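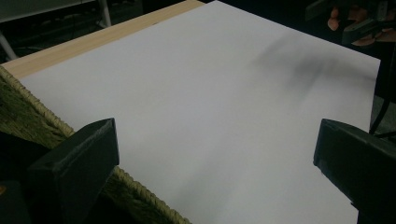
Pinza abierta sobre la plancha blanca, con la cesta trenzada a la izquierda.

Buscar en el sitio Escriba y pulse Intro

Normas para grabar demostraciones con pinzas de mano: cuáles seguir y cuáles tachar

Llevo ya unas cuantas hojas de normas leídas sobre cómo grabar tareas con pinzas de mano, y la mayoría me parecen escritas por alguien que nunca ha tenido que repetir una tarde entera de tomas. Piden «iluminación adecuada», «movimientos naturales» y «un entorno representativo». Con eso no se puede rechazar ni aceptar una grabación. Si dos personas leen la misma regla y una descarta la toma y la otra la guarda, la regla no sirve.

En Hitis heredamos el documento de buenas prácticas de Dolari, con 157 puntos. Lo imprimimos, lo seguimos un mes y comparamos lo que decía con lo que de verdad nos había obligado a tirar grabaciones. El resultado es la guía que sigue, pensada para tareas de tela sobre mesa: coger un paño, extenderlo, doblarlo, meterlo en una cesta. Para piezas rígidas habría que cambiar bastantes cosas y no me atrevo a decir cuáles.

Antes de empezar

Material mínimo: una pareja de pinzas con su placa de seguimiento montada, una mesa estable, una superficie clara sobre la que trabajar, un recipiente y el objeto. Todo lo demás que aparezca en la lista de compra de un proveedor conviene mirarlo con desconfianza. Szabo nos ofreció una alfombrilla «de contraste calibrado» y no supo explicarnos calibrado respecto a qué. Seguimos con una plancha blanca.

Paso 1. Fije el fondo y déjelo en paz

La plancha debe quedar apoyada en toda su superficie. Si una esquina monta sobre otra cosa (una tabla, el borde de una cesta), decida si eso forma parte del montaje y escríbalo. Hay guías que exigen que nada se solape nunca. Yo no he visto un solo dato que lo justifique, y una mesa donde cada objeto tiene su parcela tampoco se parece a ninguna mesa en la que alguien doble ropa. Lo que sí hay que evitar es que el solape cambie a mitad de una sesión sin que conste en ningún sitio.

Marque en la mesa las esquinas de la plancha con cinta fina. Si va a variar la posición a propósito, haga una tabla con las posiciones antes de grabar. Improvisar la variación da menos variedad de la que uno cree: la gente vuelve siempre a los mismos dos o tres sitios.

Paso 2. Compruebe las sombras con las pinzas en la mano

Esta comprobación casi siempre se hace mal. Se mira la mesa vacía, se ve bien y se da por buena la luz. Luego llega el operador, levanta la pinza y proyecta una mancha gris sobre la superficie justo donde va a caer la tela. Haga la prueba con las dos pinzas levantadas, a la altura a la que se va a trabajar, y mire lo que ve la cámara de cada una.

La norma de Dolari dice «sin sombras». Es imposible de cumplir y por eso no la cumple nadie. Nuestra versión: se admite una sombra difusa, siempre que el contorno del objeto se distinga en ambas cámaras de pinza. Cuando el objeto es negro y la sombra es oscura hay que ser más estricto, y ahí sí repetimos la toma.

Paso 3. Recorra los cables antes de recorrer la tarea

Cada pinza con cable necesita un camino decidido. Coja las dos, haga el gesto más amplio de la tarea sin objeto y fíjese en tres cosas:

- si el cable tira de la pinza al final del recorrido;
- si pasa entre los dedos y el objeto en algún momento;
- si se engancha en el borde del recipiente.

La recomendación habitual es sujetarlo todo con bridas. La probamos y la quitamos. Una brida mal puesta tira siempre en la misma dirección y el operador compensa sin darse cuenta, con lo cual se graba la compensación y se la enseñamos al robot. Mejor holgura y un recorrido por fuera del antebrazo.

En cuanto a los cables del suelo, se recogen donde se vaya a pisar. Eso es seguridad de las personas y no lo discuto.

Paso 4. Agarre, eleve, espere

Con telas, la secuencia que menos problemas nos da es esta: pinzar una esquina con cada mano, subir las dos a la vez hasta que el paño cuelgue libre, mantener y solo entonces desplazar. 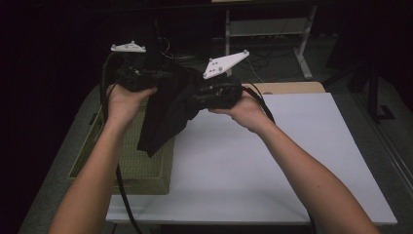
La espera tiene mala fama porque alarga los episodios. He leído que «contamina» los datos con tramos quietos. Puede ser, pero quien lo afirma no suele enseñar la comparación, y a nosotros nos facilita cortar los episodios en Linuto sin discutir dónde acaba el levantamiento y dónde empieza el traslado. Si más adelante molesta, se recorta. Una pausa que no se grabó no se puede añadir.

No exija que el paño cuelgue simétrico. Un borde caído en diagonal o una arruga grande son parte del problema que el robot tendrá que resolver. El operador que alisa cada pliegue antes de seguir produce grabaciones muy bonitas de una tarea distinta.

Mantenga las placas de seguimiento despejadas. Las manos van por debajo y por los lados del cuerpo de la pinza, y los dedos no suben a la placa ni a los marcadores de las puntas. Es la norma que más a rajatabla aplicamos, y además se revisa de un vistazo.

Paso 5. Suelte y retire

Abra los dedos del todo antes de apartar la pinza. Con tela, una apertura a medias arrastra un hilo o una esquina y el estado final deja de ser el que se anotó. Después, retire las dos manos de encima de la mesa. Sin eso, el último tramo queda tapado y quien revisa tiene que adivinar.

Paso 6. Revise con criterios que puedan dar «no»

Clyde Rosenthal, que llevaba la revisión en el turno de tarde, me pasó su recuento de febrero: de 413 tomas marcadas como «dudosas», la gran mayoría lo estaban por reglas que pedían una opinión. ¿Es natural el movimiento? ¿Es representativa la escena? Dos revisores, dos respuestas. Desde entonces la hoja solo lleva preguntas que se contestan mirando la grabación:

- ¿Se ven las dos placas durante el agarre?
- ¿Queda el objeto sujeto por los dos lados antes de desplazarse?
- ¿Ha tocado algún cable el objeto?
- ¿Se abren los dedos por completo al soltar?
- ¿Coincide la posición de la plancha con la que figura en la tabla?

Un «no» (o un «sí» en la de los cables) y la toma va a una carpeta aparte. No se borra. He cambiado de opinión sobre demasiadas reglas como para borrar nada por culpa de una de ellas.

Lo que hemos tachado

«Vestir ropa neutra.» Sin definir neutra. Pedimos mangas que no cuelguen sobre la mesa y se acabó.

«Repetir hasta alcanzar fluidez.» Favorece al operador que lleva semanas y deja fuera los titubeos, que a lo mejor interesan. No lo sé. Tampoco lo sabía quien escribió la norma.

«Conforme a los estándares del sector.» Pregunte siempre cuáles, con número y apartado. En mi experiencia la frase desaparece del siguiente borrador.

Lo que sigue sin resolver

No tenemos regla para el recipiente. Una cesta de borde alzado obliga a subir más la tela que una bandeja plana, y ahora mismo lo apuntamos como nota libre, es decir, mal. Tampoco hemos decidido cuánto puede variar la altura del operador antes de que la cámara de cabeza vea una tarea diferente. Si su equipo tiene una cifra, me gustaría verla junto con las tomas de las que salió.

Entradas relacionadas
Cómo anotar el inicio y el final de un episodio en Linuto
Calibrar la apertura de la pinza sin fiarse del manual
Paños oscuros sobre fondo claro: qué cámara falla primero
Plantilla de hoja de revisión (versión corta)
Por qué dejamos de grabar con dos operadores en la misma mesa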